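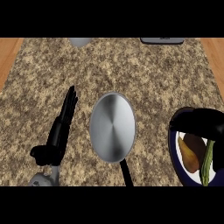 Figure 1. Simulated kitchen counter with pan, plate and both arms.

3. Equipment plan and budget

Our group has 19 weeks of lab time and a fixed allowance, so we had to decide what to buy before writing any control code for real hardware. Neusa Fagundes kept the parts list and Lauri Tikkanen wrote to the suppliers.

The simulator costs us nothing beyond computer time, which the department covers. All of the plate-to-pan work stays there until March. The first order is small: a pan, a set of plates and plastic food. We set aside 34 dollars for these and would like duplicates of the plates.

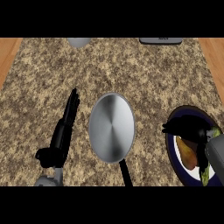 The hands are the hard part of the budget. Skesico rents a pair by the month, while Okska only sells them – and the Okska price is more than our whole allowance. We chose to rent for 3 months. The deposit is 400 dollars and comes out of the same account, so it has to be counted as spent until the hands go back.

We also compared mounts. Khoury makes a table mount that needs holes drilled in the counter. Pevonix has a clamp version, but we don't yet know if it will hold on a thick stone top. Lauri has asked for the clamp opening in writing. If it doesn't fit, we will build a plain bench and leave stone out of the real setup.

Quotes were last checked on 21st January. Shipping is still missing from the Skesico quote.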